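3.2. Recogida de demostraciones

Las demostraciones se obtuvieron por teleoperación en la estación de sobremesa del laboratorio Agudelo. Cada operador guiaba el brazo con el mando Kultik y disponía de dos vistas: la de una cámara montada junto a la pinza y la de una cámara fija orientada hacia la mesa. El conjunto final consta de 962 episodios, de los cuales 151 se reservaron para validación. No se aplicó ningún filtrado por duración, aunque sí se descartaron los episodios interrumpidos por pérdida de conexión con el mando.

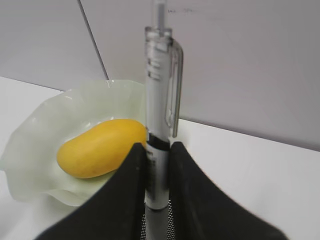

La tarea consiste en ordenar artículos de escritorio y otros objetos de uso cotidiano. Los objetos delgados plantean la mayor dificultad para el operador, pues un error pequeño en la orientación de la muñeca modifica el punto de contacto de los dedos. Por ello, el protocolo redactado por Rocío Tapia exige detener el movimiento antes de cerrar la pinza y permite un único reintento por objeto – los episodios con dos o más reintentos se anotaron aparte y no intervienen en el entrenamiento.

La disposición inicial se modificó entre episodios, tanto en la posición de los objetos como en su orientación. Los recipientes permanecieron al fondo de la mesa, con el fin de que la zona próxima al borde delantero quedara libre para las trayectorias de aproximación.

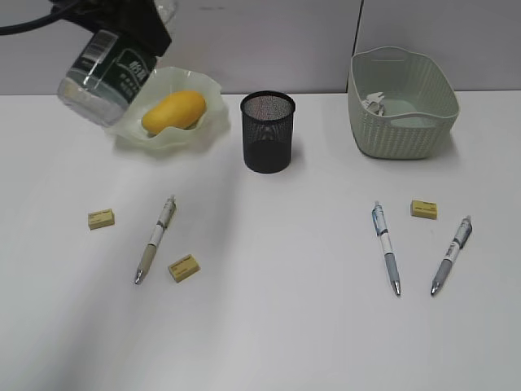 Figura 4. Vista de la cámara fija durante la teleoperación. La pinza sostiene una botella de agua inclinada junto al cuenco; delante, bolígrafos y gomas de borrar.

Las trayectorias se segmentaron manualmente en aproximación, agarre, transporte y liberación, lo que dio lugar a 3,949 segmentos. La anotación corrió a cargo de Yoga Rahman, con arreglo a los criterios definidos en el proyecto Drimmont. Los límites entre transporte y liberación resultaron los más ambiguos, en particular cuando el operador corregía la altura sobre el recipiente; en tales casos se tomó como referencia el primer instante de apertura de los dedos.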